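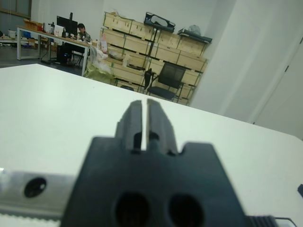
Photos: Prustcombe workshop

Reviews > Hardware > Grippers

Nives Bortolotti has been told a lot of things about end effectors, and she'd like most of them in writing. "Every brochure says adaptive," she says. "Adaptive to what?"

She is comparing the Binis gripper with the Ogbonna for a small packing outfit, and after 1,063 logged grasps she won't name a favourite. The Binis people quote 2,000 cycles between services. She stopped believing that figure in February, when hers needed new pads at 300. 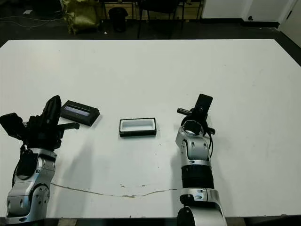

Flat things are where she thinks the sales talk falls over. "Anyone can pick up a tennis ball," she says. A low item lying flush on a bench gives the fingers very little to get under, and the two black-rimmed trays on the white table are the sort of shape she keeps going back to. Turn one a few degrees off square, she says, and the planner's idea of a good approach can change completely.
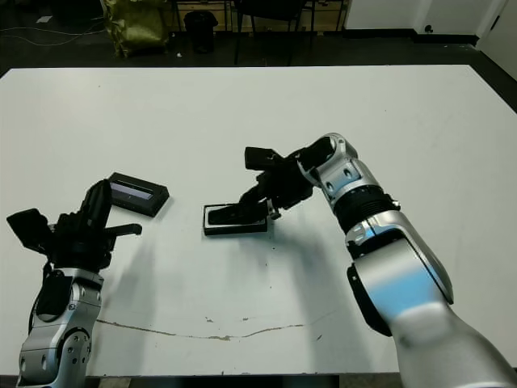 She isn't sold on using two arms for it, either. The second one doubles the calibration – and the arguments over whose fault a dropped part was. "I've sat through 6 demos where the second arm was there to look busy."
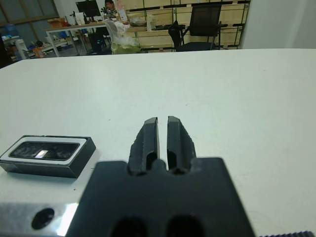 Italo Rinaldi reckons she's being too hard on the hardware, and that a decent controller would fix half her complaints. Bortolotti has heard that as well. She's asked him which half, and for the logs.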